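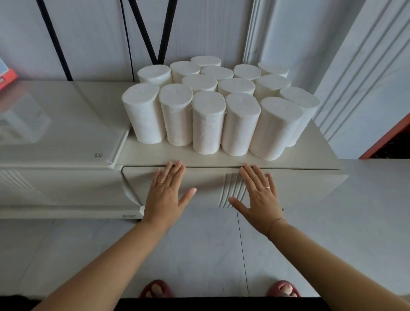
[nundura-households] Re: Where does everyone keep the bulk loo paper?

From: the townhouse at number 6
To: nundura-households
Date: March 29, 2024
Message 1636 in archive

Replying to the whole list, as the question was asked of the whole list, and as I apparently have views.

On Thursday night the following arrived in the digest:

> Hello all. We gave in and joined the Sornora bulk order
> and now have more toilet paper than we have house. The
> linen cupboard is full of linen, which seems fair enough.
> The top of the wardrobe works but my other half can't
> reach it, and the moment when you need a roll is not the
> moment to go looking for the step stool.
>
> Has anybody had any luck with drawers? We've got a low
> white unit with deep ones, currently full of cables and
> a fondue set. I worry the rolls will get squashed, or jam
> the drawer shut, and then we'll have plenty of paper and
> no way of getting at it.
>
> Also, do you take them out of the packet first?

Yes to drawers. We've been a drawer household since February and I'm not going back to the laundry shelf, where the rolls lived beside the Drelton floor cleaner and took on its personality.

First, the fondue set. Give it away. You've had it in a drawer with the cables, so you already know how you feel about it.

Second, measure the drawer before you believe in it. I didn't. Our unit is a Myklebust, bought second-hand with one missing foot, and the outside of the drawer front is a good deal more generous than the space behind it. The figure you want is from the drawer floor to the underside of whatever sits over it when it's shut. Our rolls are 101 mm tall standing up. They clear with enough left over that I can slide a hand across the tops, and that's the test I'd use. If your hand touches both the paper and the cabinet, the drawer will jam, probably with guests over.

Third, take everything out before anything goes in. I know how it sounds. But if you load straight from the carton you pack the front of the drawer first, it being nearest, and then spend the rest of the afternoon posting rolls over the top of other rolls into the dark at the back. Put the lot on top of the cabinet, close together so they hold each other up, then open the drawer all the way and work from the back corner forward along one side. Get that first row hard up against the side wall. The second row takes its line from the first, and if the first one wanders you lose a whole column by the time you reach the far side. I lost a column. I'm told it isn't important.

On squashing: toilet paper is more forgiving than you'd think. A firm flat hand to settle a roll into the corner does it no harm. What does do harm is wedging the last one into a gap that is nearly a roll wide. It'll go in, and it'll come out shaped like a kidney, and it will then make a small thump with every turn on the holder until it's finished. Leave the gap. Put the spare soap in it.

On upright versus lying down, I've done both and had opinions about both. Upright is easier to grab from above. On their sides they roll about when the drawer is half empty, and ours ran to the back each time somebody shut it with a hip. 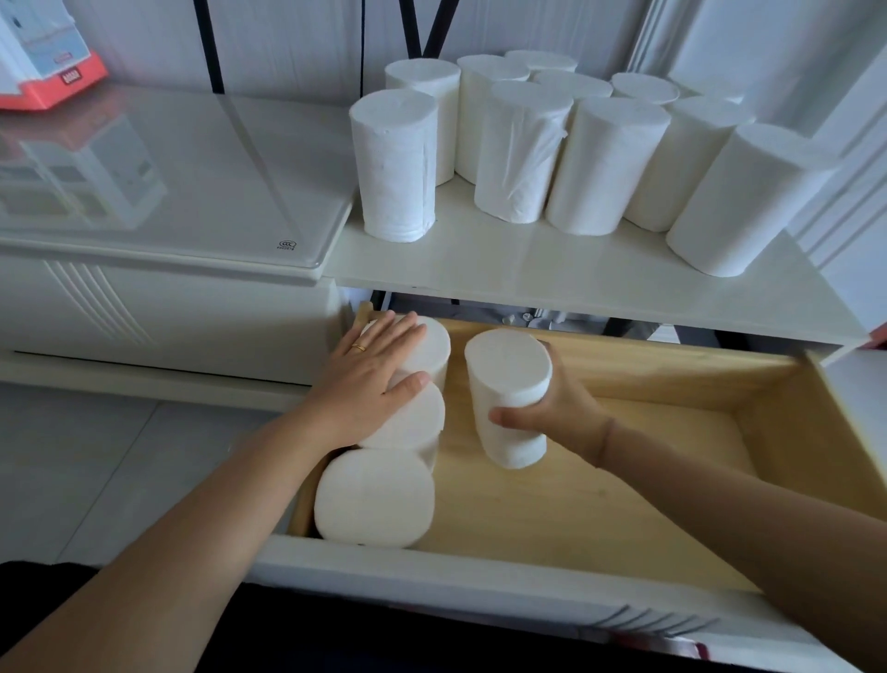
One reply that came to me off-list insists that paper shouldn't go in a timber drawer at all without a liner, on the grounds that bare wood gives off a smell and the rolls drink it up. The writer uses leftover wallpaper, pasted side up, and says it has been fine for 2 years apart from the silverfish. The same message goes on:

> If you must go bare, wipe it out and leave it open
> overnight first. And rotate your stock! New ones to the
> back. I have found rolls in my own house that were older
> than the dog.

I'll take the point about wiping it out. Ours had pencil shavings in every corner from some former life, and they cling to paper like you wouldn't believe. As for smell, I put my head in the drawer this morning on behalf of the list and could report only a faint suggestion of wood. I remain unlined. I don't rotate either, though I accept that this is a character flaw.

As for whether to take them out of the packet, the big outer bag should certainly go. It takes up room, it crackles, and once torn it catches on the runner. Anything beyond that depends on how damp your room is. If the drawer's in the bathroom with the shower going, I'd leave on whatever wrapping they come in. In a hallway or bedroom I can't see that it matters, and you'll spare yourself picking at plastic at six in the morning.

One last caution about weight. A drawer of toilet paper is much lighter than a drawer of cables, and for the first week you'll open it with the old amount of force. Mind your shins.

I've got a spare pair of Myklebust runners here, slightly bent, if anybody's drawer wants them. Not posting them. They can be collected from the porch at number 6, and if the fondue set is going begging, the porch is also a perfectly good place to leave that.

Cheers,
Number 6

--
nundura-households: for things in houses in Nundura
To leave the list, send a blank message with "unsubscribe" in the subject line. Please don't send it to everybody.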